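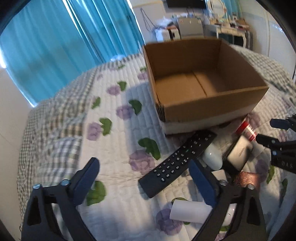 Jollero Guest Rooms, Stustadville
Household working group: minutes
Jul 27, 2018

Present: Leidy Escobar (chair), Khang Thái (minutes), R. Brevetti
Apologies: none

1. Previous minutes

Accepted with one correction. Under item 4, "bath linen" should read "bed linen". The correction has been made in the file copy.

2. Small items in bedrooms

2.1 LE reported that small loose items are still being sorted on the beds during room changes. The usual pattern is that a cardboard box is put on the quilt, the contents of the drawers and nightstand are laid in front of it, and the items are packed from there. The method is quick and keeps everything at a workable height. It also means the bed can't be made until the box is closed and moved.

2.2 KT asked whether sorting could be done on the floor. LE said no. The rooms on the street side have too little clear floor next to the bed, and items were stepped on in January.

2.3 Agreed that the bed remains the sorting surface. The following applies from the next room change:

The box is opened and placed toward one side of the bed, with the items in front of it.
Bedding not in use is pushed to the side and kept out from under the box.
Remote controls are taken out first and returned to the room. They are not packed.
Cylindrical items are laid flat against something so they don't roll off the quilt.
Anything with a cap or lid is checked for a tight fit before it goes in.

2.4 RB noted that remote controls remain the item most often packed by mistake. A replacement takes up to 20 days to arrive from Roy. LE will add a line for the remote to the room sheet, above the line for keys.

3. Boxes

3.1 Stock stands at 289 flat boxes, all brown, single size. KT considers this enough through the end of the year. No order to be placed.

3.2 Boxes are being reused. KT has no objection, but cardboard with roughened edges catches on stitched quilts, and two quilts came back from the laundry with pulled threads. It was not possible to say whether the boxes were the cause.

3.3 Discussion of whether worn boxes should be thrown out or kept for storage room use only. Agreed: a box with a rough or split edge goes to the storage room and is marked on one side panel with a large S. A box with a soft bottom is flattened for recycling.

3.4 RB asked about the bottom seam. Some boxes are being taped on the outside only. For mixed small items this has held. For anything heavier the seam is to be taped inside as well, with the tape run past the seam at each end. LE asked that this not be turned into a general rule, as it uses a lot of tape. Agreed that it depends on the load.

3.5 Boxes without flaps are to be used for sorting only. They can't be closed and should not be stacked. KT will set a few aside on the lower shelf.

4. Bedding

4.1 The white quilts with purple flowers and green leaves stay in use. RB had proposed moving to plain white, which can be bleached. LE pointed out that the printed quilts have held up well in the wash and that small marks show less on them. Proposal withdrawn.

4.2 Checked bedding in grey, white, green and beige is being left bunched along the side of the bed during sorting. This is acceptable while a box is on the bed. It has to be shaken out and folded afterward. Creases set in if it is left overnight, and it was found in that state in room 5.

4.3 The larger-scale grey and white plaid is being shelved together with the smaller check. The two are hard to tell apart when folded small. LE wants them on separate shelves with the larger pattern below. KT to print shelf labels.

4.4 Quilts with narrow stitched channels are to be shaken before they are washed. Crumbs and paper scraps sit in the channels and end up in the filter.

5. Storage room

5.1 The upper shelves are full. RB has measured for one more unit on the wall behind the door and finds that it would stop the door from opening fully. Alternatives were looked at briefly. No decision.

5.2 Packed boxes waiting for collection are to carry the room number and the date packed on the front panel. Marks on the top are hidden once boxes are stacked. Several boxes in the current stack have no date at all, and KT will open them and list the contents.

5.3 LE asked that nothing be stored on top of the water heater. Noted.

6. Other business

6.1 Tape dispensers: one is missing its blade. RB has a spare.

6.2 KT asked that items of no clear use be put in a bag inside the box and not thrown away on the spot. LE agreed, with the limit that the bag is gone through within 2 weeks.

6.3 Lamp in the second-floor hallway still flickers. Carried over.

Actions

LE: add remote control line to room sheet (2.4)
KT: set aside boxes without flaps (3.5)
KT: shelf labels for checked and plaid bedding (4.3)
RB: second look at shelving, with a narrower unit (5.1)
KT: open and list undated boxes (5.2)
RB: replace dispenser blade (6.1)
RB: hallway lamp (6.3)

Next meeting to be called by LE once the shelving measurements are in.

Minutes taken by Khang Thái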